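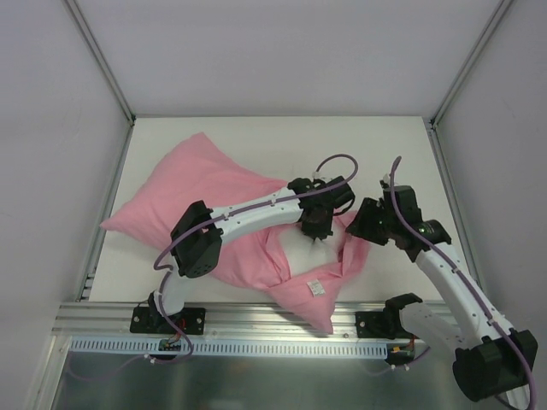 Dreteo says its new gaming keyboard, the Mallano, will end missed keystrokes for good. We've heard that one before. The board has 24 programmable keys down the left side and a polling rate of 1000 Hz, same as plenty of cheaper models.

Product lead Gun-woo Yeo claims testers reacted "up to 11 percent faster" in shooters. Faster than what? Dreteo wouldn't name the keyboard it was compared with, or say how many people took part.

Macros need an online account, and several games ban them anyway. The Mallano ships in December. Dreteo hasn't set a price, and no review units have gone out.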